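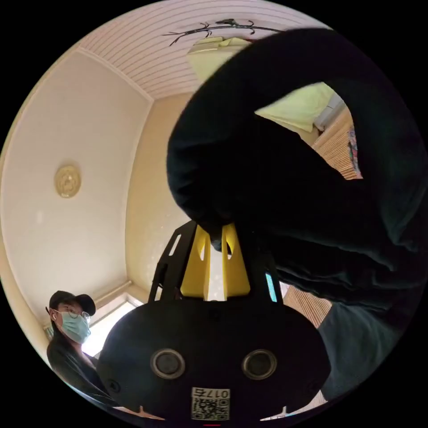
Letting the tool pick your indexes
Speaker notes, Birhane database meetup, August

Slide 1. Title

Say hello, check that the back row can hear. Slot is 40 minutes with questions. Mention that I don't work for the vendor and don't work for anyone competing with the vendor either.

Ask for hands: who runs an index advisor of any kind? Who lets it create indexes without a person signing off? Leave the hands up a second longer than feels polite.

Slide 2. What we were told

The Solura pitch, more or less as it was given to us at Imenov: point it at the workload, leave it alone, queries get faster. The demo was a table with no useful indexes on it and a query that scanned the whole thing. Of course it got faster. Anyone in this room could have fixed that query before the demo loaded.

My question at the time was what it does on a database that has already been looked after for years. I got a case study.

Slide 3. Our system

Malto is the order system. Mostly short transactions during the day, heavy reporting from 2 a.m. One primary, one standby. Tables are wide and a couple of them are uglier than I would like, so don't linger on the schema screenshot.

Before the trial we had 379 indexes. Some of those were mine. I'll admit to that now so I can be rude about the rest later.

Slide 4. What it recommended

200 new indexes in the first pass. Pause here.

Then go through the groups:
Exact repeats of the leading columns of something we already had.
Wide ones with nine or ten included columns, built for one report.
Single-column indexes on status flags where nearly every row holds the same value.
And some good ones. Be fair about this. There was a foreign key on the returns table with no index behind it, and deletes on the parent had been locking far more than they should. We had missed it for a long time.

After review we kept 49. Review took longer than the install, the training and the sales calls put together. If you're working out what one of these costs, put that on the sheet.

Slide 5. "Estimated improvement"

This is the slide I care about, slow down.

The percentage next to each recommendation comes from the optimizer's cost estimate with a pretend index in place. It's a guess built on statistics. If the stats are stale, the guess is stale too. If the optimizer already misjudges that join, it will misjudge it again with the new index, only now there's a green badge beside it.

We ran the kept ones against a replay of a real day. Many came out near what was promised. Several made no difference I could measure. One made the nightly load slower and had the highest score on the list.

I don't read that as fraud. Somebody put a number on a screen and people believe numbers on screens, me included, until the load ran late.

Slide 6. The write side

Every index gets paid for on insert, on delete, and on any update that touches its columns. The tool does have a write penalty in its model. I asked how it's weighted and got "it's tuned for typical workloads." I have never met anyone with a typical workload.

Also: more log to ship to the standby, longer backups, more pages fighting for cache. None of that appeared in the report we were given. (If someone says the newer version shows it, fine, ask them whether they've checked it against their own log volume.)

Slide 7. Dropping indexes

It wanted to drop anything with no reads in the observation window. Our window was two weeks. Quarter-end close uses indexes that sit idle the rest of the time.

Unique indexes too. An index can have no reads and still be the thing that keeps duplicate order numbers out. It did skip the ones declared as constraints. It did not skip the ones somebody made by hand as plain unique indexes, and older systems are full of those.

If your engine can make an index invisible, do that first and wait through a full business cycle. If it can't, save the create script somewhere you can find it at 2 a.m.

Slide 8. What we do now

Advisor runs in report-only mode. Output goes into the same review as any schema change. Nothing gets built without a before and after from the replay, same day, same data. Refresh stats before you let it look.

Would we buy it again? We'd ask for a longer trial on our own data, and a lower price. Don't get drawn into what we paid.

Slide 9. Questions

Likely ones:
"Isn't the cloud version smarter?" Maybe. Haven't seen the measurements. Would like to.
"Can it replace a DBA?" Go back to slide 4.
"What about partial indexes?" It suggested none, and we use several. Offer to show the returns example if there's time.

Leave the replay script link up while people pack. Bring the adapter.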